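Notebook, June — invoice export from the timesheet system

Picked this up again after lunch. The problem is still that hours booked against the Vorness contract come out of the export under the wrong billing rate if the entry was edited after approval. Fiachra Gilmartin spotted it first when a Vorness invoice came up short against the project sheet. I had put it down to rounding and was wrong.

What I tried first: exported the whole of May again with the same settings. Same totals, same short lines. So it is at least repeatable. Then ran the export with only approved and unedited entries. All of those carry the right rate. The edited ones fall back to the default rate on the person's record and ignore the rate on the project. Travel time does this as well, which I had not expected, because travel has its own rate table.

Made a test client called Mulligan on the staging copy and loaded 1,000 dummy entries, 90 of them edited after approval. Export ran without errors. Every edited line had the default rate on it. No warning anywhere in the log. I would have liked at least a line in there saying the project rate was missing.

Went through the edit step by step on one entry. When you open an approved entry and save it, the system writes a new row and marks the old one as replaced. The new row has the person, the task, the hours and the note. The project rate field is blank. The approval screen shows the right figure because it looks the rate up again each time, so whoever approves it sees nothing odd. The export reads the stored field and never looks it up.

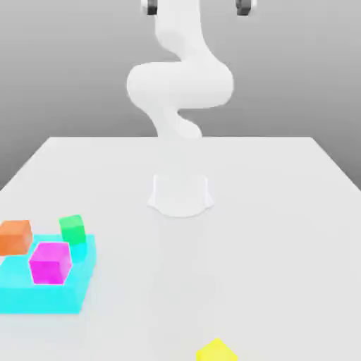 Gimcombe Workshop — Time and Billing Systems

Two ways to fix it. Either the edit copies the rate across to the new row, or the export looks it up the way the approval screen does. I prefer the first. If we look it up at export time, an old entry will pick up whatever the rate is now, and Vorness changed rates in the spring. Fiachra agrees but wants the old rows repaired before we touch the live form.

Wrote the change on staging, four lines in the save routine. Cleared the Mulligan entries and loaded 2,000 new ones, with a mixture of edits to hours, notes and task codes. Rates all held. Moving an entry from one project to another is still wrong: it keeps the rate of the project it came from. That needs its own check on the project field. Not done yet.

Also noticed that the Jernar entries use a day rate and store it in the same field as the hourly one, with a flag beside it. The flag is copied on edit already. Leave it alone for now, but test a half day before this goes live.

To do:
Fix the rate when the project is changed
List the live entries with a blank rate, by client, and send to Fiachra
Half-day test on Jernar
Ask accounts whether the short Vorness invoice gets reissued or corrected on the next one
Add a log line when the export uses a default rate

Staging left running with the new save routine on it. Please don't reload the database until the Jernar test is finished.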